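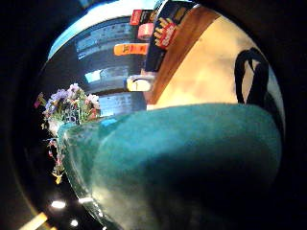
Flowers, glass and shelving, from the camera on a hand-held gripper.

More Hours of What?

Every pitch I have read this summer counts hours. Verkex counts them, Tamura counts them, and the slides differ mainly in the color of the bar chart. Collect enough people picking things up and putting them down, the argument goes, and a machine will learn to do it in any home. I have my doubts, and they start with the word "any."

An hour is a poor unit. A person can spend one moving the same cup from left to right, and it will weigh the same on the chart as an hour of awkward, half-failed attempts at something new. Amparo Arroyo, who sorted recordings at Gralldale until June, told me she could guess which table a clip came from before the hand got anywhere near it. If she can, so can the model. It may be learning the table.

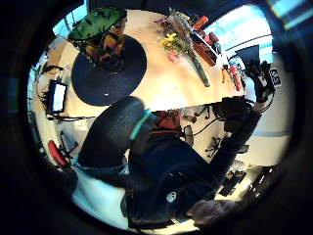 Variety is the usual answer, and people in this field mean objects when they say it. Buy more objects, fill the trays. I grant that the choice of objects matters. A wrapped bouquet lying on a table beside a potted plant is a good pair to give a learner: both have blossoms or leaves on them, and you would be a fool to grab them the same way. But the table is still a table in a bright room with office chairs near it, and my kitchen at 6 in the evening has none of that going for it. Swapping the props leaves the stage where it was.
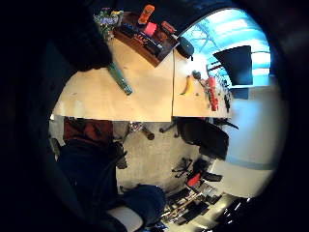 Then there are the mistakes, which mostly get thrown out. Gebremedhin Belay at Hurnau argued with me over this for two lunches. His view is that a dropped item teaches bad habits and the clip should go. Mine is that a learner who has never seen a drop has no idea what comes next, and will stand there squeezing air. He says recovery can be recorded on purpose. Fine - but a staged fumble looks staged, and three of the 17 he showed me would have fooled me.

I would trust these companies more if they published what they leave out. Tell me how many clips were cut and who decided. Tell me how many rooms, and how many people's hands. Until then I'll read the hours the way I read mileage on a used car ad, and ask to see where it was driven.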